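The Bread Basket Comes Back

For years the bread basket was the first thing to go. Restaurants charged for it, then dropped it, and at home most people started putting the loaf on a cutting board and leaving it there. Milagros Restrepo never stopped using hers. She owns 11 of them and runs Flemine, a small tableware shop where wicker takes up most of the back wall.

"People come in looking for plates," she says. "Then they pick up a basket and ask me what it's for."

Her answer is bread, and she is particular about how it goes in. The long loaf is placed first, on the diagonal if the basket is oval. Rolls, muffins and small buns go in after it, toward the far side, where they can be reached without moving the loaf. She leaves part of the weave showing. A basket heaped to the rim looks generous for a minute, and then someone pulls out a roll and three others land on the tablecloth. 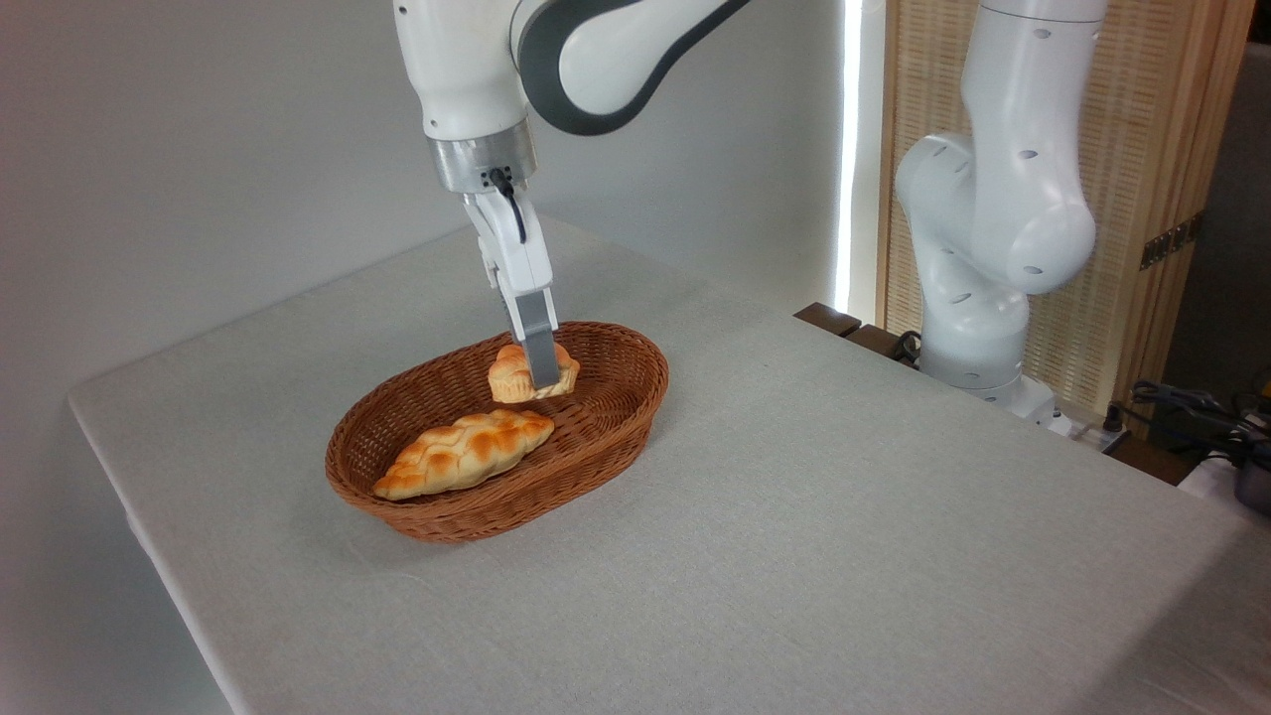 Braided loaves suit a basket better than most. The raised strands catch the light, and the pale creases between them show up well against brown wicker. A plain sandwich loaf looks lost in the same spot, and Restrepo slices hers and stands the slices on edge instead.

She keeps the cloth underneath simple. Light gray is her favorite for a daytime table, and white comes out for dinner. Patterned cloths compete with the weave, she says, and she has stopped stocking them.

For a table of six, she suggests an oval basket with sloping sides and a firm rim. Run a hand around the inside before buying one, and put it back if any ends snag. Crumbs are the main chore. Turn the basket over outdoors, tap the bottom, and go over the weave with a dry pastry brush. If something sticky has gotten in, use a damp cloth and let the basket air-dry overnight before it goes back on the shelf.

Restrepo's oldest basket has been in use for 20 years. The rim has been rewrapped once, in a strand that doesn't quite match. It goes on the table every Thursday, when her sister comes for supper and brings the rolls.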